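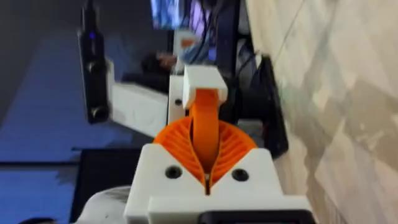 Fernance is our roll-out covering for workbenches and floors, and we're still a little in love with it! It comes in 6 colors, and the blue in the photo is the one we keep going back to — black and white parts and anything orange stand out against it, so you spend less time hunting for small pieces.

Sold in rolls 200 cm long, 2 mm thick. Trim with a utility knife and wipe clean with mild soap.

Item no. 964, blue. Made by Ullent in Gadstead. For custom lengths, ask for Wenche Løken at the order desk.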